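We use cookies to remember your settings and see which pages people read. Accept | Manage

Reading time: 3 minutes

Gradell Junior Hockey: Your Playoff Questions, Answered

The Gradell rink is about to get loud! We've had a pile of messages since the regular season wrapped up, so we put the most common ones on one page. If yours isn't covered, write to Sibel Coşkun at the front office and she'll get you sorted.

How does the opening round work?

It's a best-of-5 series, so the first team to win three games moves on. We finished higher in the standings than Sudov, which gives us games one, two and (if we need it) five at home. Games three and four are in Sudov, and their building is a blast if you've never made the trip.

What happens if a game is tied after regulation?

Full overtime periods, sudden death, until someone scores. No shootouts in the playoffs. Last year's second game against Vustach went to a third overtime and the snack bar ran out of everything except pickles. Best night of the season!

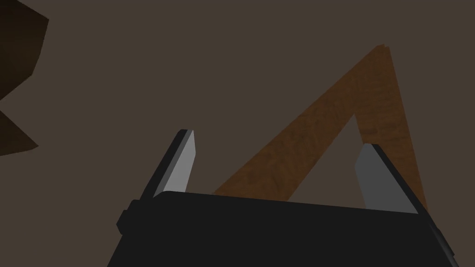
Black housing, two upright fingers.

Do season tickets cover playoff games?

They don't, but season ticket holders get first pick of their own seats. You have until 5 p.m. on the day before each home game to claim them, and after that they go on general sale.

How many seats are there, and will games sell out?

We have 500 reserved seats, plus standing room along the north end. Game one is moving fast. Standing room is sold only at the door, cash or card, and the line usually starts forming well before warmups — bring a friend and make an evening of it.

Is Oskari Pitkänen healthy?

Yes! Our captain missed the last stretch of the season with a sprained wrist, and he's been back at full practice with no restrictions. Coach Arif Bhuiyan expects him to center the top line with Ataberk Ağca on his left wing. Those two were a joy to watch before the injury, and we can't wait to see them together again.
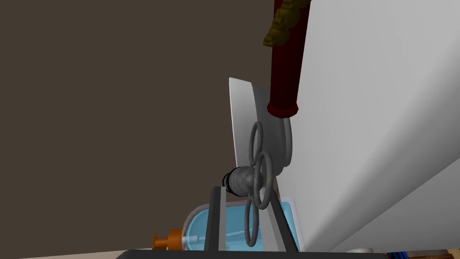 Who's starting in goal?

Coach Bhuiyan names his starter after the morning skate, and he won't budge on that no matter how nicely we ask. Erdal Kurtuluş played most of the home games down the stretch, so plenty of fans are guessing it'll be him.

Can I ride the fan bus to Sudov?

Please do. Güler Coaches is running it again for both away games. It leaves from the east parking lot at 3 p.m. and heads home half an hour after the final horn. Kids need an adult with them. Drums are welcome on the bus; air horns have to stay in your bag until we get there — the driver was very clear.

Can I bring signs into the rink?

Sure, as long as they're paper or poster board and have no sticks attached. Keep them down during play so the rows behind you can see.

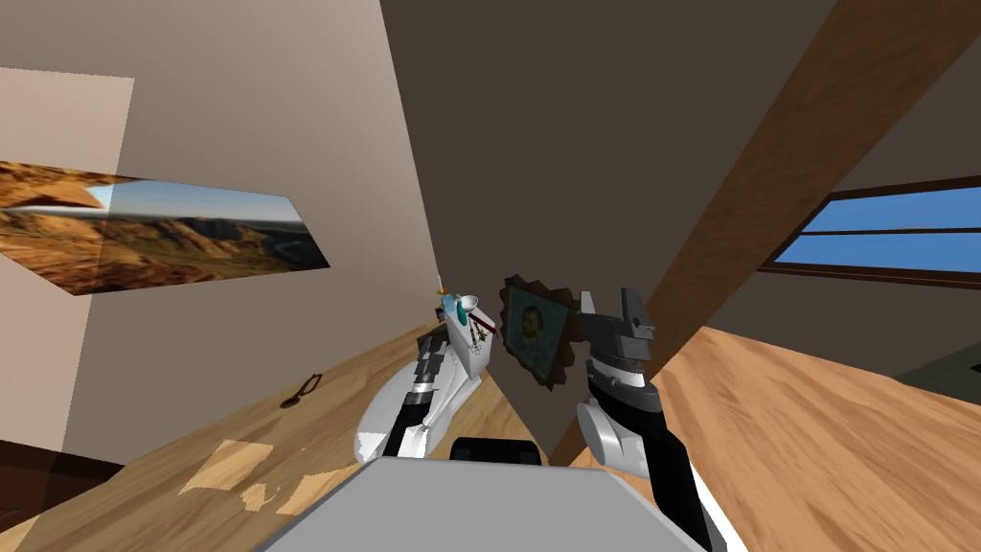
Landscape picture on a beige wall, golden-brown hills under a pale blue sky.

Where do I park?

The east lot is free and has 182 spaces. When it fills up, use the street behind the library, but stay out of the fire lane by the loading door.

Who would we play next?

The winner of Vustach and the fourth seed. Dates for that round will be posted once both series are settled.

Contact the front office | © Gradell Junior Hockey | Back to top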